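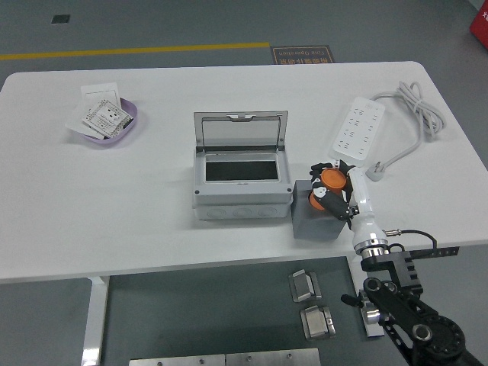

Enclosure bench, Wednesday. Distribution box with lid open, faceplate in the tray at left, power strip at the back.

Stamov workshop, bench notebook
Entry opened 9:40 a.m.

Purpose. To settle the bench layout for the small enclosure work and to record the condition of the light gray distribution box before it is assigned to the Lyons training set. The previous entry left both matters open.

Layout. The white table is retained. The distribution box is to be kept at the center, with its row of knockouts facing front and its hinge to the back, so that the clear lid opens away from the person working. The gray block stays to the right of the box. The lavender tray goes to the left and is reserved for paper items and faceplates. It is shallow, and sheets placed in it tend to ride up over the rim; anything that must stay flat should be filed in the Pulline folder at the end of the session.

The power strip is to be kept at the far right with its cord coiled. It is not to be plugged in while an enclosure is open on the table. This applies to practice pieces as well as to boxes intended for installation.

Condition of the box. Lid hinge moves through its full travel without binding. The lid stands by itself when pushed back past upright, although a knock to the table will bring it down. The two small screws at the front corners of the lid frame were checked and left as found. The three round knockouts on the front face are intact and should remain so until the Herkanero fittings are delivered. The last box was opened at the wrong position and had to be written off.

Lid cycles. The lid was opened and closed by hand 50 times in the course of the morning, with a pause after every 12 to check the hinge for whitening of the plastic. None found. A very slight creak began late in the run and did not get worse. The supplier sheet gives a life of 2000 cycles, which this workshop has no means of confirming at present. At the current rate of training use the figure is of limited interest in any case.

Orange pieces. These continue to be used as stand-ins for components during placement practice, as the color shows up well against the dark interior. They are to be removed before the lid is closed for storage. On two occasions in June a box was returned to the shelf with a piece still inside, and the rattle was reported as a loose terminal.

2:15 p.m. Work resumed on lid handling. The matter under discussion was whether the lid should be steadied from its top edge while someone is reaching into the box, or left to stand by its own balance. The present instruction sheet says nothing on the point.

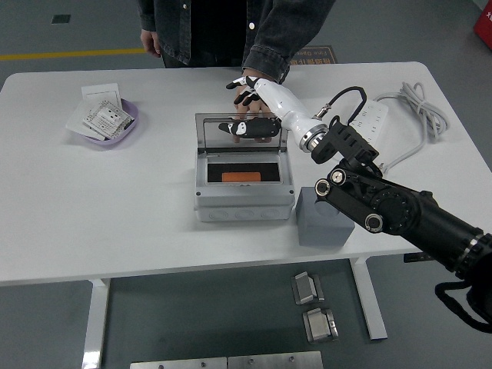 Lyons has since replied that the lid should always be steadied at the top edge, never at the side, as side pressure was what twisted the hinge on their own box. They would also prefer that the instruction sheet say so plainly, and they ask whether a simple stay could be fitted to hold the lid open.

The first point is accepted. The instruction sheet will be amended to read: "Steady the lid at the top edge. Do not press on the side of the lid." The stay requires more thought. A stay on the right would be in the way when working from the block, and one on the left would have to clear the tray. A length of cord from the back of the lid may be enough for training purposes. To be tried with scrap first.

Outstanding items.
Amend instruction sheet and send a copy to Lyons.
Obtain 6 spare lid screws of the same type.
Move the loose brackets from the floor under the table to the hardware drawer - they have been there too long.
Ask Herkanero for a delivery date on the fittings.
Sort the paper in the tray and discard superseded sheets.

Box to remain on the bench overnight, lid closed. Entry closed 4:30 p.m.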